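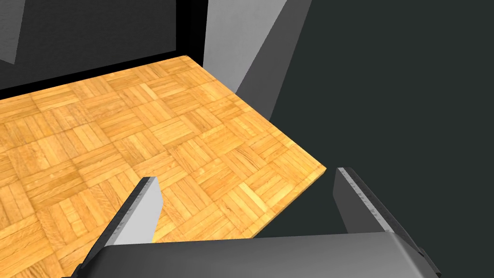 Evaluation of the Tremance simulation package for student use
Project report, second semester
Submitted 13 March 2025

1. Purpose

Our department wanted to know if the Tremance package can replace part of the practical hours in the automation course. The package is sold by Javevton as a yearly license with 20 seats. We tested it from December on the computers of the Navarrete laboratory.

2. What the license includes

The buyer receives the simulator, a two-finger gripper model, a set of rooms and a viewer which shows the work from the gripper itself. Additional rooms can be bought separately. The manual has 396 pages, and the chapter about installation is good. The chapter about contact settings is difficult to follow, and we had to read it several times.

3. Method

We wrote a simple pick-and-place program and ran it 1000 times with the standard settings. The start position of the object was changed for every run. A run was counted as successful when the object was lifted and put down inside the target area.

4. Results

The success rate was 85 percent. Most failures happened when the object was close to the edge of the work surface. In these cases the fingers closed too early, and the object was pushed away. We also tried the cheaper Flirkent package for comparison, but its gripper model has only one closing speed — for our task this was not enough.

5. Opinion about the product

The viewer is the part we liked most. It helps to understand how little the gripper view shows of the room, and students noticed this quickly. The weak point is the support, as we waited nine days for an answer about the license server.

We recommend to buy one license for the next school year and to keep the exercises with the real arm as they are.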